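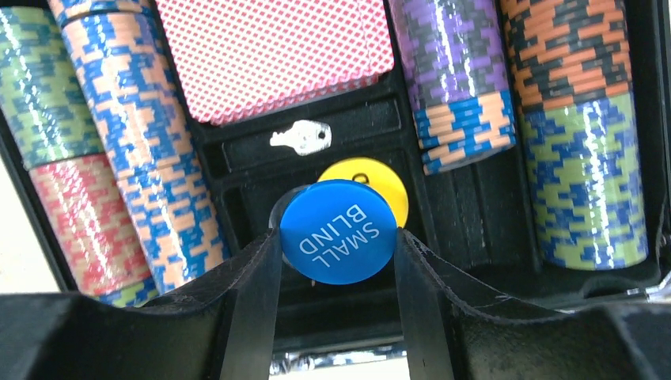
Skip the shop and go straight to the packing room, Postov wrote under my last post, when I mentioned I had a ticket for the open house at Bevura. The shop's the same stuff you can get online, and the packing room is where they let you put a set together yourself. I'm so glad I listened, and I'm passing the advice along with all the credit.

So! Bevura. If you play cards at home you may have run across their poker sets, the kind in a hard black case with everything tucked into its own slot. They open the works twice a year, once in May and once in the dead week after Christmas, and I've missed the May one every single time. This year I finally made it, on 30th December, with a cold, two scarves and a travel mug of tea that leaked all over the car.

The building is out past the Gerkby road, behind a tile warehouse, and the sign is so small that I drove by it and had to turn around in somebody's driveway. Parking is free but there isn't much of it. Tickets were 9 dollars and that gets you the tour, a coffee and a cookie (oatmeal, pretty good, take two if they're not looking).

We started in the molding room, which is loud and smells like a new shower curtain. The buttons come out of there, meaning the dealer button and the blinds and so on, along with the plain chips. One machine can turn out 2,000 chips in a shift, our guide said, and then they all have to rest overnight in flat trays before anyone prints on them. I asked what happens if you don't wait and she pulled a face and showed us a bin of smeary ones. They let the kids take a handful each. I am not a kid but I also took a handful.

Printing was my favorite part of the machinery side, mostly because you can get so close. The lettering goes on with a soft rubber pad that squishes down and lifts off again, and I could have stood there for an hour. The blue small blind buttons have white capitals, the yellow ones have dark lettering, and apparently the dark ink is a lot more forgiving. I'd never given one second of thought to any of this. At our kitchen table we used a bottle cap for the small blind until my brother-in-law lost patience and bought a proper set.

Then the packing room, and Postov was right, it's the best bit. It's quiet and warm and full of long tables. You get a case, and there's an order to filling it: chips first, in rows, then the cards, then the buttons, which stand up on their edges in a slot together, and the little silver key in its own shallow recess. I'm not good at following an order. I put my key in first and then spent ages fishing it out from under the cards after I tipped the case. The woman across from me had finished hers and was on her second coffee.

The buttons are fussier than you'd think, too. They lean on each other, so if you push one in at an angle the next one won't go down, and with cold fingers it's a real fiddle. I got the knack in the end (hold it by the rim on both sides and lower it straight down). Mine had a see-through sort of button in it as well and I still don't know what that one's for. If you play some variation that needs it, please tell me in the comments.

For cards you could choose your back pattern. I went with red and white diamonds, very old-fashioned, my grandmother had a deck a lot like it for gin rummy. There was a green one with leaves that went fast, so if you want it get on an early tour.

If you want to keep the set you pack, you pay for it on the way out, and it's 15 dollars off the shop price with your ticket stub. I kept mine. The line at the register was slow and they were having trouble with the card reader, so bring cash.

A few things I wish I'd known. Wear shoes you can stand in, the whole thing runs longer than the website says. The restroom is back by the entrance and you can't get to it once the tour has started. The tour is capped at 100 people for the day and they do check names at the door; a couple ahead of me got turned away and looked really crushed.

Lunch afterward was at Sheehan, the diner on the corner by the tile place. Split pea soup, rye toast, bottomless coffee. They had a game of hearts going in the back booth and I nearly asked to be dealt in.

I'm going to try for the May date as well. They're supposed to have the card-cutting line running that day, and it was under a tarp when we went through.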